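Replay

The alignment error came up again in February, on the bedroom set, and I took it because the other tickets were worse.

I worked at Golport then, on the second floor, in the room with the server rack and the bad carpet. My job was the replay tool. Other people collected the recordings out in apartments. I never met them and didn't know their names. The recordings came in overnight, Varow cut them into episodes and solved the path of the gripper through each one, and I looked at whatever Varow gave up on.

Varow was two programs that had been made to live together. The older half tracked the camera. The newer half guessed where the fingers were and how far open, and wrote that down next to every camera position. If the two halves disagreed by more than 3 centimeters, the episode went into a folder called held, and the folder was mine.

The bedroom set had put most of its episodes in held. The jobs were clothes on a bed. The tracker's log gave the same line for each one: low feature count, bedspread. A quilted bedspread is the same stitch over and over, and the tracker would lock onto one row, lose it, and pick up again a row farther along. In the replay window the gripper would be moving along fine, and then it would hop sideways, as if the bed had been pulled out from under it. Then it would go on working a hand's width away from where it was.

I started at nine and masked out the bed by hand in the first episode. That left the window, the shelf, the far wall and whatever happened to be lying around. The path held for a while and then drifted down through the mattress. I put the bed back in at half weight and the hop came back, smaller.

At lunch I sat in the stairwell, where it was warmer, and ate crackers. A message came from the training group asking for a count. They wanted 3000 clean episodes before the Flellosano run and they were short. I wrote back that I was looking at it. They sent a thumbs up.

After lunch I tried the opposite. I kept the bed and threw out everything that moved. This meant finding the person. Varow had a mask for hands, which worked if a hand looked like a hand, but sleeves and knees it mostly took for furniture. It had been building its map on somebody's trousers. There were butterflies and flowers pressed into the cloth, full of corners, the best texture in the room, and the tracker had pinned itself to them. Every time the leg shifted, the whole bedroom shifted with it, and the bed got the blame in the log.

I drew an outline around the leg and ran it again. The hop was gone in that stretch. I ran it three times to be sure and got the same path each time.

It took the rest of the afternoon to write something that did it without me. The rule was simple enough. Take each patch of features, ask whether it agrees with the far wall, and drop it if it doesn't. The far wall doesn't go anywhere. The trouble was how long to wait before dropping a patch. If I waited too long the map was already bent. If I didn't wait at all, the rule threw out the bed whenever the picture blurred, and we were back where the morning had started. I settled on 2 seconds and wrote a comment saying I had no good reason for it.

By then I had been in that room all day, in a way. I knew there was a cable down the wall and that the window let in more light than the exposure setting liked. I knew the heap of clothes had something red in it and something denim. I had spent more time with that heap than with my own laundry, which was in a bag behind my door. I didn't know what city the room was in. The location field said Hlongwane, and that was only the name of the batch.

At six the building turned the heat down. I put my coat on and opened the review page, where the tool pulls stills from the worst remaining episodes and puts them in a column with the path error beside them. You are supposed to click pass or hold. You are supposed to look for a reason, too, and type it in the box, but the box had been broken since the last update and threw away whatever you wrote.

I looked at the finger estimates first. The newer half of Varow had its own troubles with dark cloth. Black on black gave it very little to measure, and it would say closed on nothing when there was plainly something there. I made a note to ask for the opening width to be taken from the yellow of the fingers alone, whatever was between them.

Then I scrolled down to the last two.

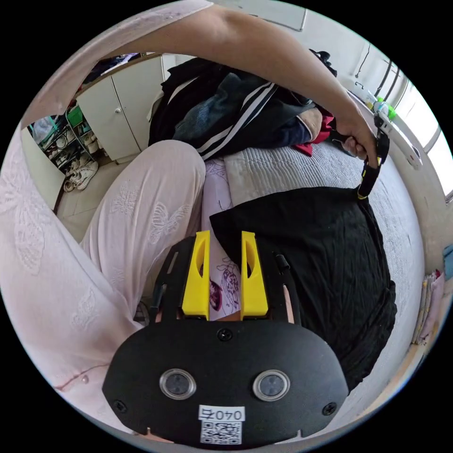
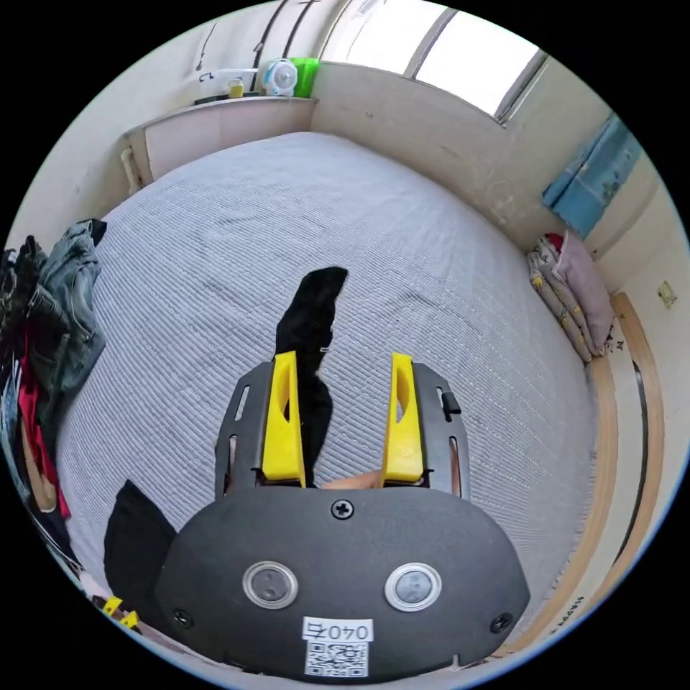
Review page, held folder: two stills from the bedroom set, gray bedspread in both. Knee and strap in the first, sock in the second.

The error beside the first was under the limit. The one beside the second was over it by a hair. I sat there with the pointer on hold. The sock's tag was a small silver mark against the black, and the rule had kept a feature on it the whole way through the episode, counting it as part of the bed.

I added a line to the rule so that anything near the fingertips would be left out of the map. It was the kind of line that should have been there from the start. I queued the whole set to run overnight, wrote the count as pending, and went down the stairs.

On the train I thought of a case it would get wrong, where the gripper is pushed close against the bedspread and the bed is all there is to see. I typed it into my phone so I would have it in the morning.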